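Eleven days into the August fast

It's 11th August and I've had lentils for lunch again, which tells most of you where we are in the church year. For anyone who wandered in from the garden posts (hello, and yes, I'll get back to the beans), the Orthodox keep a fast for the first two weeks of August, leading up to the Dormition on the fifteenth. No meat, no milk, no eggs, no fish except on the Transfiguration, and on most days no oil or wine either. It's short next to Great Lent, and it falls right when the tomatoes come in, so I've always thought of it as the friendly one.

I say friendly, but this year I started it badly. I had been away at my sister's until the last night of July and came home to a refrigerator with half a carton of eggs, a block of cheese and some chicken I'd forgotten to freeze. You're supposed to use all of that up beforehand. I stood there at ten at night wondering whether I could eat an entire block of cheese by midnight, and then I wrapped it up and took it over to Gillespie Tennant next door, who is a Methodist and was very gracious about it. He gave me a bag of zucchini in return. I've been eating that zucchini ever since.

I came into the church as a grown woman, so I don't have the stock of family recipes other people in the parish seem to carry around in their heads. My first August I ate peanut butter on toast for two weeks and was cross with everybody. Kirsty Purves took pity on me at coffee hour and wrote out her bean stew on the back of an envelope, the one where you cook the onions down in water with a lid on until they go soft and sweet, and I still have the envelope. It has a big orange stain over the part about the paprika, so I guess at that. I usually put in too much.

The evenings are the part I love. Our parish in Clarkmont does the Paraklesis, which is a service of supplication to the Mother of God, on most evenings of the fast. It takes under an hour if Father isn't feeling expansive. The windows are open, somebody's always mowing, and the names of the people we're praying for get read out, a long list, with some I know and some I've been hearing for years and couldn't pick out at the grocery store. There are two Kirstys on it at the moment, as Kirsty Nisbet is having her hip done and Kirsty Purves has put herself down for patience with her son-in-law.

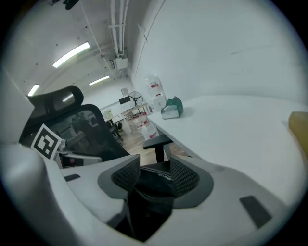

Clarkmont is not a big place. There were 2,377 of us at the last count, and you can imagine how few of those are Orthodox. On a good night we're a dozen. On the second night of the fast it was just me, Father, and Ruaridh Jardine at the chanter's stand with a cold, and it was one of the loveliest services I can remember. Ruaridh had to stop for a cough drop in the middle of the sixth ode, and we all simply waited, and the light was coming in low across the floor. I don't know that I prayed very well. I was glad to be there, though, and I've decided to let that be enough for a while.

I ought to say something about the calendar, as I get asked about it every year. Our parish uses the new calendar, so the fast runs from the first of the month and ends on the fourteenth. The parish over in Helska keeps the old one, and they're thirteen days behind us. They'll be starting just as we're wrapping up. When I first learned this I was bothered by it, and I remember asking our old priest which date was the real one, and he patted my arm and said to keep the one they were keeping in the building I was standing in. I've passed that along to several people since. If you're new and you're not sure, ask your own priest and don't go by a website, and that includes this one! The same goes for how strictly to do it. If you're nursing, or on medication, or your doctor has you on a particular diet, talk to your priest about it before you start, please. I'm a retired bookkeeper and I can only tell you about zucchini.

A few of you wrote after the February post, when I was grumbling about getting ready for Lent, to ask how I manage when I'm invited out. I've changed my mind about this over the years. I used to announce it. I'd call ahead and give the hostess the whole list and then feel terrible when she'd gone out and bought three kinds of special crackers. Now I mostly just go, eat the salad and the bread, and talk to whoever is next to me. If somebody has made a dish especially for me and there's butter in it, I eat it and say thank you. Some people I respect would do otherwise and I'm not going to argue with them in the comments.

Last week I had lunch with Siriporn Ratanaporn, who I worked with for years at Dow Street before we both retired. She's Buddhist, and it happens that her temple is in the middle of its own season just now, the rains retreat, when the monks stay put for three months. She's been driving out early in the morning with food for them, which has to be there in time for them to eat before noon, and she has a very good eye for how long sticky rice takes. We sat in her kitchen comparing notes like a couple of old farmers. She wanted to know why oil was out when olives were in. I told her I'd asked the same thing once and been given four answers. She laughed so hard she had to put her tea down. Then she sent me home with a jar of pickled mustard greens, and let me tell you, those have done wonders for the lentils.

What else. I've been reading a little each night, a chapter of Luke and then whatever is on the nightstand. I've been trying to keep the radio off in the car too, with mixed results. Twice I've found it on without remembering having touched it. The bakery, Plutis, has started doing a plain loaf with no milk in it, and the day-old ones go for 99 cents, so I've had toast at every possible hour. With a sliced tomato and a good deal of salt it's as nice a supper as I could want, and I say that as somebody who has thought about cheese quite a lot this week.

On the eve of the feast we'll have Vespers, and flowers to get ready for the icon. I'm bringing the white phlox if the rain hasn't flattened it, along with basil, and Ruaridh's wife has gladiolus coming. Then Liturgy in the morning and a potluck in the hall afterward. I'm signed up for deviled eggs, and I plan to make 2 trays of them, seeing how the plate was bare last year before I'd got my coat hung up. (Yes, a coat, in August. The air conditioning in that hall is a penance all its own.)

If you're keeping the fast too, I'd love to know what you're cooking, especially anything that uses zucchini and doesn't need oil. I've tried it in the bean stew and I've tried it baked with tomatoes. I tried grating it into a flatbread as well, and that one stuck to the pan so thoroughly that I had to leave it soaking overnight. Leave me a note underneath or send me an email, and please add a prayer for Kirsty Nisbet's hip if you have a moment. She goes in the morning after the feast and she's more nervous than she's letting on.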